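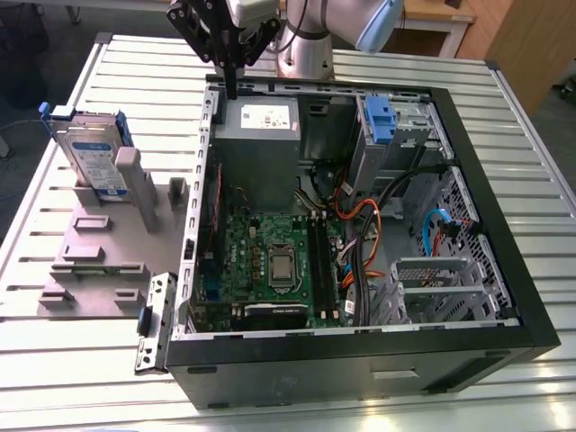 Fig. 1. Desktop tower on its side, side panel removed, processor exposed.

Section 5. Opening the tower and preparing the processor

This section explains how to prepare a used desktop tower before the new cooler is fitted. It is written for the Kustis repair bench, but it can be followed at any flat table with good light. Please read all the steps one time before you start. The cooler itself is fitted in Section 6.

Before you begin

You need a crosshead screwdriver, a lint-free cloth, cleaning alcohol, a plastic spatula, a small dish for screws and the job sheet. If your tower comes from the Bellar storeroom, check that the number on the sheet is the same as the number on the case.

CAUTION: Shut down the computer, switch off the power supply and pull out the power cord. Then press the power button for 5 seconds. Never open the power supply unit. It can hold a dangerous charge also when the cord is out.

5.1 Laying down the tower

1. Disconnect the monitor, the keyboard and all other cables from the rear panel.
2. Lay the tower on its side, so that the removable panel looks up. The motherboard will then be at the bottom and you can work from above.
3. Leave free space on every side of the case. If your table has a slatted top, keep the screw dish away from the gaps -- small screws fall through very easily.
4. Remove the side panel and put it where it will not be stepped on.
5. Touch bare metal of the case before you touch any part inside. Repeat this each time you come back to the table.

5.2 Finding the parts

In the tower of Fig. 1 the power supply is the gray unit with the white label. The processor is the silver square in the black socket, near the middle of the green motherboard, and the two black memory slots are beside it. The graphics card lies near the edge of the board.

The metal drive cage is on the other side of the case, with a bright blue plastic latch. Do not pull this latch now. The drives are treated in Section 8.

Note: Cable colors are not a safe guide. Even inside one case you can find a light blue SATA data cable and a red one. Write on the job sheet where each cable goes, and do not trust only the color.

5.3 Moving the cables

1. Look which cables are in the way of your hands. Usually it is the bundle that comes from the power supply to the board.
2. Push the bundle gently to the side. Do not bend it sharply and do not pull on the single wires.
3. If a plug must come out, hold the plug by its body and press the clip, if it has one.
4. Let the loops near the drive cage stay as they are, unless they touch the processor area.

5.4 Cleaning the processor

If the old cooler is still installed, remove it first as described in Section 4.

1. Check that the processor is locked in the socket. Do not open the lever.
2. If there is old paste on the metal cover, take away the thick part with the plastic spatula. Never use a knife.
3. Put a little alcohol on the cloth, not directly on the processor.
4. Wipe from the outside to the center, with light pressure. Change to a clean part of the cloth and repeat until no gray color comes off.
5. Wait around 2 minutes before you put new paste.

CAUTION: Do not switch on the computer while the cooler is missing. The processor can become too hot in a very short time.

5.5 Check before Section 6

- No screw or piece of cloth is left in the case.
- The metal cover is clean and dry.
- No cable lies across the socket.
- The job sheet is filled in and signed.

If something does not agree with this section, stop and ask Tsegereda Tamiru at the bench desk. Spare paste and cloths are in drawer 21. Text of this section: Ruben Desmet, revised in November.

Print this page | E-mail this page

Contact | Copyright Kustis Workshop Guides | Back to top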